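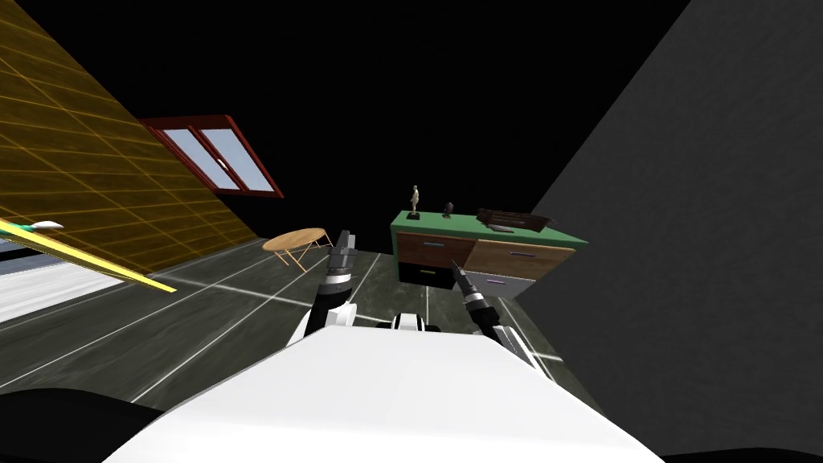
Fig. 4. Simulator view from the robot's body, right arm at the lower left drawer.

4. Drawer task in the Lill simulator

The Dillus handbook says this section takes one club meeting. Allow two.

1. Start Lill and load the room called Oltavberg. Wait for the floor grid to draw before you touch the controls.

2. Leave the camera tilt alone. The handbook claims a tilted view "trains better spatial sense." We have seen no proof of that, but the scoring script expects it.

3. Select the right arm. Bring the tip to the lower left drawer, the black one, and stop at the handle.

4. Set the pull speed to 80. The default is 700, and whoever picked it can't have tried it on a drawer.

5. Pull, release, and save the run under your own name.

Note: "Success" on the screen means the script is satisfied. It does not mean the drawer opened properly. Replay the run and check for yourself. Dineo Motaung had 11 runs marked as passes in May and threw out 5 of them after watching the replays.

Caution: Keep the left gripper away from the cabinet while the right arm is moving. Collision warnings come late, if they come.

Caution: Do not copy these settings to the club's real arm. Good results in Lill have told us very little about it so far. See Wian Coetzee before trying section 5.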